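**Prillby board, the big maple-colored one - quick review**

Typing this on my lunch so bear with me. Bought the board for block play and sorting, had it since November.

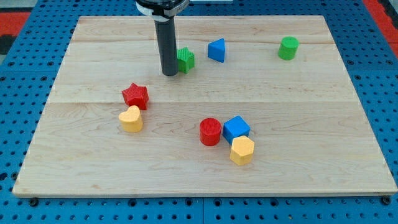
*Prillby board with some of our shape blocks. Green star still the favorite.*

Good stuff first. Flat. Really flat, the cylinder stands up fine and so does the star. Pale wood so the colors pop, even the darker blues. Grain is nice, faint, a few darker streaks on mine. Wipes down in seconds.

Paid 35 for it at Rellard, which felt like a lot for a board. The Zillent one was cheaper but warped on me in a month - never again.

Not so good: you can see the seams where the planks meet. Dont bother me, might bother you. I can feel one of them with a fingernail, blocks dont catch on it though. Also slides around on a smooth table, so I stuck rubber dots underneath. Should come with feet at that price.

It's heavier then I expected too. Fine for me, my youngest can't carry it alone.

Blocks are not included!! Box makes it look like they are. Read the small print. Mine are an old set, ridged sides, easy to grip.

Read over 134 reviews before buying and most complained about shipping. Mine came ok, one dinged corner, sanded it out.

4 stars. Would buy again, on sale.

- Sointu Ahonen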